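The Long Way Through Sunday Soup

By Bianca Dinu

My grandmother measured nothing, which made her a wonderful cook and a terrible teacher. When I finally asked her for the sour soup she made every Sunday of my childhood, she told me to put in enough of everything and stop before it was too much. I wrote that down on the back of an envelope, and I still have it, and it has never once helped me.

So last January I went to see Irina Crăciun, who runs a small supper kitchen called Nistor above a shoe repair shop and who has been making soup for paying strangers since she was a young woman. I had it in my head that we'd spend a morning together and I'd come home with a recipe. I got there at nine and left well after dark, with the smell of lovage in my coat and three pages of notes I could hardly read.

Irina starts with bones, and she starts them in cold water, and then she more or less forgets about them. She made us coffee. She told me about her first winter in this country, when she couldn't find the fermented wheat bran she needed for souring and tried everything in the grocery store instead — pickle brine, lemon, a bottle of cider vinegar she still speaks of with real bitterness.
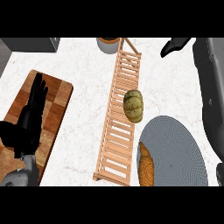
In the end she learned to make her own, in a big jar with a cloth over the top, and she has kept one going ever since. She gave me a cupful to take home, wrapped in so many layers of newspaper that I had to explain myself on the bus.

The vegetables go in by how long they need, carrots and parsnip first, then peppers, then a little rice if the day is cold. The sour part comes last, boiled separately and added a ladle at a time while you taste. I asked her how many ladles. She laughed and laughed, and for a second she sounded so much like my grandmother that I had to go and look out the window.

She serves 50 bowls on a busy night, and she tells me that six of them, at least, go to people who grew up with some version of this soup and want to argue with her about it. One man insists on cream. Another brings his own hot pepper in his shirt pocket. She lets them both carry on, and then she asks whether they'd like more bread.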